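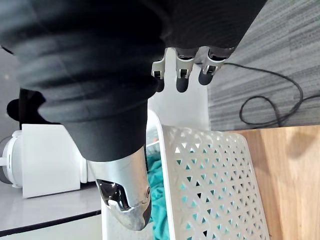
Fewer examples, same robot. That is the pitch for Fesarik, a data-picking method out of the Plovilden lab in Donanmont, and in a field that has spent years shouting for more data it is a pitch bound to get noticed. The claim is that most of what you feed a laundry robot teaches it nothing, and that a program can find the part that does. I went through the paper twice and then through a long stretch of the recordings behind it, and I came away liking the question more than the answer. Look at what the robot has to learn from. A wrist view can be half swallowed by the machine's own black sleeve, with three fingertips poking out underneath, while the cloth that matters is a crumpled teal lump against the side of a white basket. Somewhere in there is a lesson about picking up laundry. Which pixels it lives in is anyone's guess, and Fesarik's guess is what we are being asked to buy.

The setup is simple enough. The lab recorded 3,434 demonstrations of two-armed laundry handling: lifting clothes from a basket, moving them to a front-loading washer, dealing with whatever missed. Fesarik scores every one of them. It trains a small model on random slices of the pile, watches how well that model predicts the next movement in the slices it has not seen, and gives credit to the recordings that helped. Then it keeps the 200 with the highest scores and throws the rest away. A full-size policy trained on those 200 is compared with one trained on everything.

Each policy got 48 test runs. The one trained on everything failed 6 times. So did the one trained on 200.

You can see why people passed that around. Recording demonstrations is slow, dull and expensive work, and if nearly all of it can be thrown out at no cost, every lab with a storage bill will want to know how.

I have some trouble with it.

Start with the 48. A tie over 48 runs does not tell you two policies are equally good. It tells you that if one is better, the gap was too small for a test of that size to catch, and a test of that size misses a lot. A policy that fails somewhat more often in the long run could easily tie on a decent day. The paper does print error bars, to its credit, and they are wide enough to park a washer in. The abstract says "matches." The error bars say "could be."

Siham Fahmy, who led the work, did not fight me on this. "We would have liked more runs," she said. "Every run needs a person to reset the clothes, and we had the room until the end of May." When I asked whether "matches" was the right word, she thought about it for a while and said she would probably pick another one now – "is consistent with," maybe, though she pointed out that it makes a poor headline.

Next question: what counts as a failure? In the paper a run fails if the target garment is not inside the drum when time is up. That is a clean rule and I have no quarrel with clean rules. But it says nothing about how the garment got there, or what happened to anything else along the way.
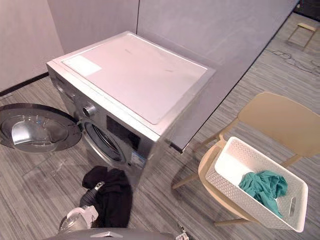

The basket on its chair, the washer with its door open, and a black garment on the carpet at the robot's left gripper.

Stop the recordings at a moment like that one and ask yourself how you would grade it. You can't, from a single view, and the rule doesn't try to. A run where the cloth is carried neatly into the drum scores the same as one where it is dropped, chased across the carpet and shoved in at the end. If the 200-recording policy is the messier of the two, the table has no column in which that could show up. I asked whether the time per run had been logged. It had. It is not in the paper. Fahmy says it will be in the next version, and I'll be glad to read it.

The part that bothers me most is what the score rewards. Fesarik likes recordings that help a small model predict other recordings. Think about which ones those will be. They will be the typical ones, the smooth reach and the clean grasp, where the next movement follows from the last. A demonstration in which the operator fumbles, backs off and tries a different angle is hard to predict and does not resemble its neighbors. It will tend to score low. It may also be the only recording in the pile that shows a robot how to get out of trouble.

Fouad El-Sayed, who works on cloth handling at another lab and had no part in the project, put it more bluntly than I would. "They kept the recordings where nothing goes wrong and tested in the room where they were made," he told me. "I would like to see it in a different room with the chair moved." He isn't hostile to the idea. He runs a selection method of his own, and admits that it has the same weakness and that he has never fixed it.

The room matters more than the paper lets on. The wrist cameras go wherever the wrists go, and at certain angles they take in a good deal besides laundry. 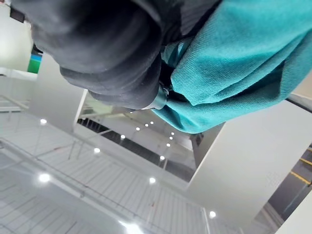 Teal cloth held against a gripper finger, with the atrium's ceiling lights, glass railings and an escalator beyond.

A policy learns from all of that, lights and railings included. It has no way of knowing that the escalator isn't part of the job. With thousands of recordings you can hope that the background washes out. With 200 picked for being alike, I'd worry that some of what made them alike was the building. The authors could check this cheaply by blanking out the background and scoring the pile again to see whether the same recordings come out on top. If they do, I will feel a good deal better about the whole thing. Fahmy said the idea had come up in the group and got dropped when the room had to be given back.

There is also a missing comparison, and it is the one I would have run first. What happens if you pick 200 recordings blindly? The paper compares Fesarik's choice with the full set and with nothing else. If a random 200 also fails 6 times in 48, then the finding is that this task needs few demonstrations, and the clever scoring did no work at all. That would still be worth publishing. It would be a different paper, with a less exciting name on it.

None of this makes the result wrong. The code is out, the recordings are out, and the failures are listed run by run with a sentence each, a courtesy I wish were more common. Anyone with two arms, a washer and some patience can run the random 200. El-Sayed says his group may try it over the summer, in their own room, with their own chair.

48 comments
200 shares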